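Cricket kit care at home, the quick version

Season winds down in September and most kit goes in a bag wet and stays there. Don't. Do it the same evening, takes 31 minutes if you don't stop for tea.

Bat first. Wipe it down, let it dry standing up, away from the heater. Then a thin coat of raw linseed oil on the face and edges. Thin! Keep it off the splice and the stickers. Lay flat overnight, wipe off whats left. Old bats want 2 coats, new ones follow the maker's sheet.

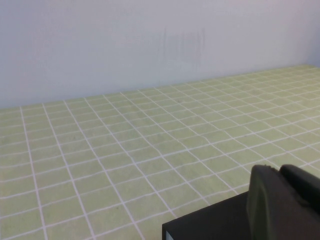 Pale wall, a few faint gray smudges.

Pads and gloves. Never the dryer. Damp cloth, drop of dish soap, air dry with the straps undone. Gloves open, palms up. Stuff with newspaper if they're soaked, swap it after 3 hours.

Whites. Grass stains: cold water, white vinegar, old toothbrush. Hot water sets them, so no. Red ball marks are worse, use bar soap and rub it in before teh wash. Spin at 800, hang outside.

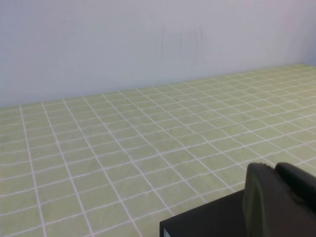
Setsuko Yoshida
Kit and Laundry Editor

Spikes. Knock the mud off dry, then brush. Take the studs out, dab of petroleum jelly on the threads, back in finger tight. Next spring you'll be glad.

Helmet. Liner out if it comes out, hand wash, cool water. Shell gets a damp cloth only. No solvents. Check the grille screws while your there. 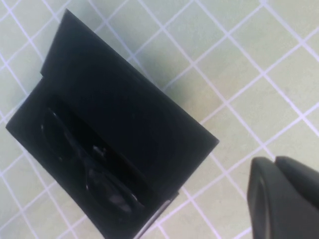

Storing the bag

Empty it completely, shake out the grit. Sprinkle baking soda, leave overnight, vacuum. Store unzipped somewhere dry, not the garage floor. Bat goes in last, face up.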